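Tipping comp is back for the summer season

October has come round again and so has the office tipping comp, except this year we're widening the net. For the past few seasons we've only run it through winter, and every year someone asks why we down tools the minute the finals are over when there's a full summer of cricket, A-League and netball sitting right in front of us. Fair point! So from this month the Lostthorpe Social Tipping League runs all the way through to autumn, and we'd love you to have a crack, even if you've never tipped a game in your life.

How it works, for the newcomers. Each round we put up a card of games, and you pick a winner for each one. A correct tip is worth 2 points. A draw in the soccer counts as its own result, so if you think it'll finish level you have to say so (and good luck to you – those who pick draws are either geniuses or very patient). Cricket is scored on the match result only, and washouts give everyone the points. Tips close at 5 pm on the afternoon before the first game on the card, and if you forget, you get the away teams. It's a harsh rule but it has produced at least one round winner, so don't despair.

Now, the soccer, because that's where most of the questions have been coming in. If you only watch when a World Cup is on, the domestic season can look like a bit of a blur at first. My best advice is to start with who's playing at home and how far the visitors have had to travel. A side that has flown across the country midweek and is backing up in the heat is a different team from the one you saw the week before. Have a look at the bench as well. Early in the season coaches are still working out their best eleven, and the clubs with a decent second striker tend to pick up late goals while everyone else is hanging on for the whistle.

The local comp is on the card too, and I could not be happier about it. Dobre and Brultero meet in the opening round, and anyone who stood on the hill for last season's semi will know what that means. It went to penalties, the keeper for Dobre saved the first two, and Brultero somehow still got through! There were 1,006 through the gate that night, which is a ground record, and I reckon most of them were still arguing in the car park an hour later. Brultero have lost their captain to a job interstate but kept nearly everybody else, and they've been moving the ball really nicely in the trial games. Dobre look bigger at the back and slower in the middle. I've tipped Dobre by a goal. I tipped Dobre last time as well.

Jintana Thongdee won the winter comp and has very kindly shared her method, which she describes as "pick the team that lost a close one the week before". She says they come out cranky and train hard. She finished 27 points clear of second place, so the rest of us should probably stop laughing about it and write it down. Jintana is also setting the bonus question for each round, and has promised they won't all be about goalkeepers.

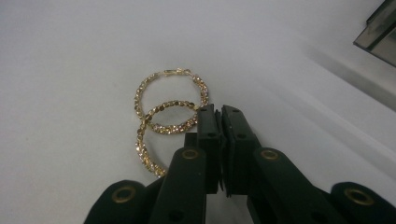
A word on multis and margins, since a few of you have asked whether we'd add them. We've talked it over and we're keeping it simple for now. Straight tips only, no margins except in the final round, where the closest margin splits any tie at the top. It keeps the scoring quick and it means a bad week doesn't sink your whole season. If you like working out goal difference on the back of an envelope, come and find me at lunch and we can do it for fun.

There's no entry fee and no cash prize. The winner gets the shield for the front counter and a 500 dollar donation from Dirkholm to the junior sports club of their choice, which is a cracking bit of support from them and goes a long way in shin pads and match balls. Last season's donation went to the under-nines, who now have goals that stand up by themselves.

To join, reply to this newsletter with the name you want on the ladder and you'll get the first card back by email. Partners and kids are welcome to enter as well, and the kids usually beat us. Late entries start on the lowest score of the round before, so you can still jump in after Christmas if the cricket gets you interested.

First card goes out this month, with the Dobre and Brultero game right at the top. If you can get along to watch it in person, please do – the canteen does a very good sausage roll, and the best spot on the hill is up behind the northern goal.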